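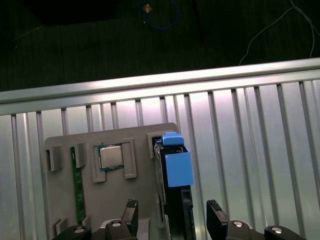

One reviewer of the Berkora drawings objected that a board of this kind measures how well a part suits its holder and says little about how the part behaves inside a real computer case. The objection is a fair one and shaped the layout reported in this section. We kept the parts at full size and used actual components where we could, but the holders are ours, and the results should be read with that in mind.

3.2 Fixture board and component layout

Figure 3. Fixture board with processor, memory module and drive in their holders. The square holder at the edge of the board is empty.

The board is grey plastic and stands upright on a base mount, so that components are presented on a vertical face. Earlier work on the Drokham layout placed all parts flat on a bench. Flat placement hides a class of error that matters in disassembly: a part that is only half seated will stay where it is under its own weight, and the trial is scored as a success. On an upright face the same part tends to tip or slide out, and the fault is recorded.

Three component types are considered here. The processor (Figure 3) sits between two rectangular clips, one on each side, with its metal heat spreader exposed. The clips bear on the edges of the part and leave the spreader clear. The memory module is long and narrow and is mounted vertically, with a bracket at the top and a second, smaller bracket near the bottom. Of the three, it is the part most sensitive to alignment. A module that enters the lower bracket at an angle will bind before it reaches the upper one, and in pilot trials this was the most common cause of a failed insertion.

The drive is held upright in a blue plastic caddy fitted around its upper portion. A tab rises from the top of the caddy, and a rectangular holder supports one top corner. The caddy colour was chosen for contrast with the black drive body and the grey board, after the Śliwiński trials showed that grey caddies were hard to separate from the board under overhead lighting.

Holder clearance was set at 2 mm for the drive and reduced for the processor clips, where any play allowed the part to rotate. Holders were replaced after 1000 insertions or at the first visible crack - whichever came first. In practice the memory brackets wore fastest, and one lower bracket was withdrawn after 834 insertions when its lip had rounded enough to release the module early. The processor clips showed light scuffing only.

Each session consisted of 30 insertions and 30 removals per component, in that order. Parts were wiped between sessions. The order of components was fixed within a session and changed between sessions, so that wear on any one holder was not confounded with position in the sequence. Replacement holders were printed from the Flostel files without modification, and a session in which a holder failed was repeated in full.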